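Start | Anleitungen | Wäschepflege | Aufbewahrung | Kontakt

Anleitungen > Ordnungssystem Melby > Kapitel 2: Shirts falten und einsortieren

2. Shirts falten und einsortieren

Dieses Kapitel gilt für T-Shirts und Poloshirts aus Baumwolle oder Mischgewebe. Für Pullover und Hemden mit Knopfleiste siehe Kapitel 3. Die Montage des Schubladeneinsatzes Melby (Art.-Nr. 2468) muss abgeschlossen sein.

2.1 Arbeitsfläche vorbereiten

1. Eine glatte, saubere Fläche freiräumen. Ein Esstisch genügt, ein Bett ist zu weich.
2. Die Tischplatte trocken abwischen. Krümel und Wachsreste setzen sich im Stoff fest.
3. Alle Shirts auf rechts drehen und Taschen leeren.
4. Helle und dunkle Teile trennen.

Hinweis: Der Einsatz Melby fasst 14 Shirts in Normalgröße. Bei Übergrößen bleiben je nach Stoffdicke Fächer frei.

Achtung: Nur vollständig trockene Wäsche einsortieren. Restfeuchte führt im geschlossenen Schubfach zu Stockflecken.

2.2 Shirt ausstreichen

1. Das Shirt mit der bedruckten Seite nach unten auf den Tisch legen. Der Kragen zeigt nach links, der Saum nach rechts.
2. Kragen und Saum fassen und den Stoff leicht auseinanderziehen. Nicht zerren — Rippbündchen leiern aus.
3. Verdrehte Seitennähte ausrichten, bis beide parallel liegen.
4. Mit der flachen Hand von der Mitte nach außen streichen.

2.3 Falten

1. Eine Längsseite bis zur Mitte einschlagen und den Ärmel zurücklegen.
2. Die andere Längsseite ebenso einschlagen. Es entsteht ein langer Streifen.
3. Den Streifen vom Saum her einmal bis kurz vor den Kragen legen.
4. Das Ergebnis noch einmal in der Mitte falten. Das Paket soll von allein stehen.

Hinweis: Steht das Paket nicht, war der Streifen zu breit. Ab Schritt 1 wiederholen und die Seiten etwas weiter einschlagen.

2.4 Bedruckte Shirts

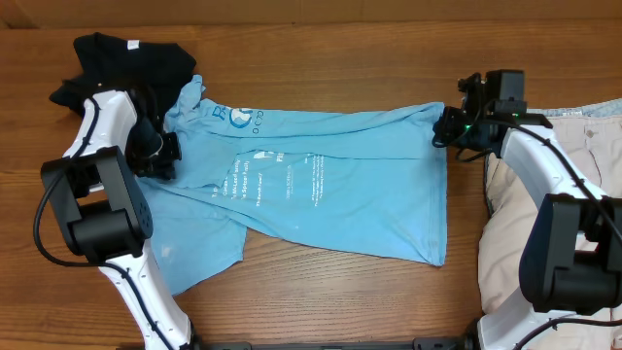
Bedruckte Shirts brauchen beim Ausstreichen mehr Sorgfalt als einfarbige, denn Falten im Motiv zeichnen sich später ab. Liegt der Stoff verdreht wie bei dem hellblauen Shirt mit weißer Schrift, die linke Seite zuerst auseinanderlegen und den nach unten hängenden Stoffzipfel glatt auslegen. Erst danach das Shirt wenden und nach 2.2 ausstreichen. Dunkle Teile wie das schwarze Shirt am Rand beiseitelegen und in einem eigenen Durchgang falten.

Achtung: Aufdrucke nicht direkt bügeln. Ein dünnes Baumwolltuch dazwischenlegen oder von links bügeln.

2.5 Einsortieren

1. Pakete mit der Faltkante nach oben in den Einsatz stellen.
2. Vorn beginnen, helle Farben zuerst.
3. Den Trennsteg Drorico hinter das letzte Paket schieben, bis er einrastet.

Bleibt der Steg locker, um 2 Rasten nach vorn setzen. Ersatzstege sind einzeln erhältlich.

Stand: 23. Dezember 2023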